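Print this page | E-mail this page

Bench Notes – Fodulbridge Paper and Binding Workshop

September 24, 2019

Paste day. Opened the new tub of wheat starch and cooked it by the method taped inside the cupboard door, which I now believe was written by an enemy. One part starch to 4 of water gives a fine paste if you plan to hang wallpaper in a barn. Thinned it twice, strained it, got something I could brush without tearing the tissue. Note to whoever uses the pot next: it is clean on the inside. The handle I can't vouch for.

The job is still the Himine parish ledger, volume two. Text block is sound from the front up to the section on tithes, and after that somebody seems to have stored it under a goat. Sewing broken in the middle gatherings, spine folds gone soft, old repairs done with what I am calling stamp hinges out of politeness. Lifted the first of these with a damp blotter and a lot of sighing. The adhesive came away brown and smelled like soup.

Guarding the folds in the lighter Sinusau tissue. Tried the heavier one first on a scrap and it swelled the spine so much the boards would never close again. The lighter one disappears nicely when wet and comes back a shade too white when dry. Toned a few strips with tea. First batch too orange. Second batch good, and I drank the rest.

Humidity in the back room up to 80 percent by lunch. Everything under weight is staying under weight. I moved the blotters twice and they were limp both times. Ildikó Simon says to leave the damp pages alone till the weather turns, and she is right, and I went and looked at them anyway. One corner has started to cockle. I have put a brick on it and will not be looking again.

Leather: the Bennani calf arrived, 2 skins, one lovely, one with a scar straight across where the spine piece should come from. It can be cut around if the label goes low. Pared a test strip. The knife needs stropping and so do I. Edge came out like a coastline on the first pass, decent on the second. Do not lend out the good knife again, even to people who ask nicely.

Thread: waxed linen, the thinner one. Sewed a dummy on raised cords to see how much swell we get. Less than I feared. The kettle stitch at the tail was loose and I cut it out and did it over, muttering.

Spent the slow hour while the paste cooled on the layout for the new room. Long table near the partition, daylight from the side, and the presses somewhere they can't fall on anyone.
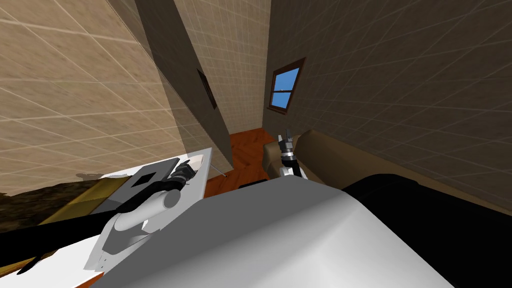
Room model, white table and window side.

Still to settle: where the board shears go. They weigh more than my car and have about the same turning circle. I would also like a sink, and have wanted one long enough that it now counts as a hobby.

Tomorrow: second pass on the folds if the air dries out. Line the spine. Order more blotter. Find out who has the bone folder with the chipped tip, and let them keep it.

Comments (3)

pressboy: Add the starch to cold water and let it soak before any heat. The cupboard method skips that and always has.

Margin Walker: What tea for the toning? I used green once and ended up with a very seasick hymnal.

I. Simon: I can see the brick has been moved. Put it back.

Contact the workshop | Copyright Fodulbridge Paper and Binding Workshop | Back to top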